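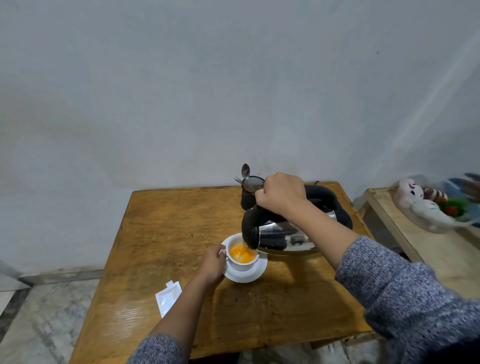 Drink preparation by hand, refreshment point: kettle in the right hand, cup steadied with the left.

Radier Site Services
Workplace Safety Checklist - Manual and Automated Refreshment Points
Inspection round: October
Inspector: Veronika Eder
Accompanied by: Teófilo Flores, shift representative
Stage: before handover to the Kalodance dispensing unit

Purpose of the round
The site will move hot drink service for the packing and records staff from hand preparation to an automated unit. This checklist records the manual task as it is carried out at present, the hazards it carries, and the points to be settled before the unit is switched on. It also records comments from the employees affected.

Part A. Manual task

A1. Hot water poured at table height, with the cup on a flat surface.
Result: Satisfactory.

A2. Free hand kept clear of the stream during pouring.
Result: Action required.
Comment: Holding the cup by its handle while pouring places the fingers close to the water. Staff are to set the cup down, release it and then pour. Instruction to be repeated at the start of each shift until the unit is in service.

A3. Kettle filled below the maximum line.
Result: Not assessed on this round.

A4. Power cord routed along the wall and away from the front edge of the table.
Result: Satisfactory.
Comment: Route to be checked again whenever the table is moved.

A5. Sachets opened by hand, without knives or scissors.
Result: Satisfactory.
Comment: Three employees reported that the sachets are hard to open at the end of a shift. See C2.

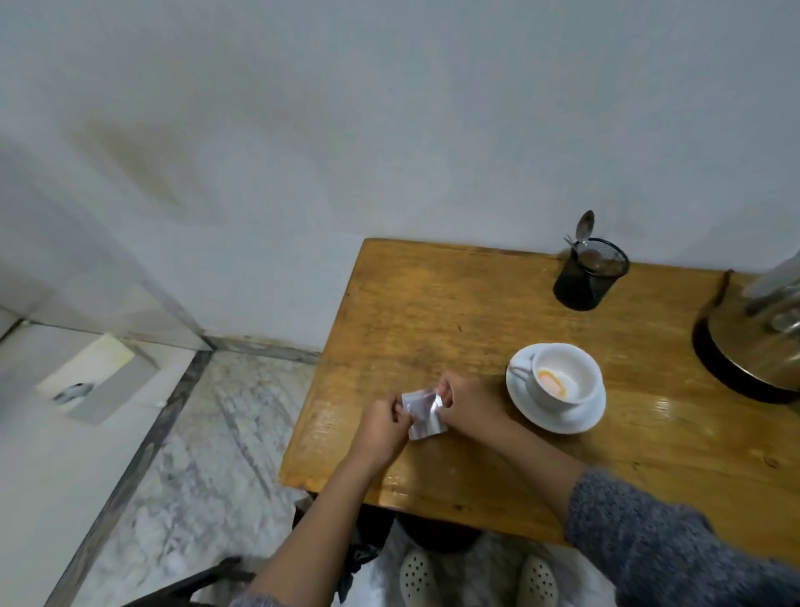 Item A5: sachet held in both hands over the table, cup and saucer set to one side.

A6. Empty sachets placed in the waste bin after use.
Result: Action required.
Comment: No bin is assigned to this point. Iman Belkadi will arrange one.

A7. Utensils stored upright in a holder, away from the pouring area.
Result: Satisfactory.
Comment: Forks and spoons are to be stored with the handles up.

Part B. Automated unit, before first use

B1. Unit placed on a level surface with 35 inches of clear space in front.
Result: Pending delivery.

B2. Water outlet guarded so that a hand cannot enter during dispensing.
Result: Pending. The supplier is to demonstrate the guard to staff from both shifts.

B3. Stop button reachable from a seated position.
Result: Action required. The drawing supplied shows the button on the upper panel. Yasmine Berrada has asked for a lower position.

B4. Cleaning and refill duties assigned in writing.
Result: Action required.
Comment: Refilling the powder hopper is new work - it does not exist under the present arrangement and may not be added to the records desk without agreement. The unit requires cleaning after every 600 drinks.

B5. Manual equipment kept on site for use during faults.
Result: Agreed. One kettle will be retained and inspected under Part A.

Part C. Comments from employees

C1. Teófilo Flores noted that preparing a drink gives packing staff several minutes away from the line. He asked that break times remain unchanged after the unit is installed. Management has confirmed this in writing.

C2. Two employees with reduced grip strength welcomed the change, as neither the sachet nor the kettle would need to be handled.

C3. Nivaldo Rangel asked whether the unit will record who takes a drink and when. The badge reader will be disabled. The counter will show totals only.

C4. Several employees prefer to mix their own drink to taste. The unit offers fixed strengths. To be reviewed after the first month of use.

Open items
A2 - shift leads
A6 - Iman Belkadi
B3 - Yasmine Berrada
B4 - Veronika Eder, with the shift representatives

The unit may not be used until B1 through B4 are marked satisfactory. File under reference 728.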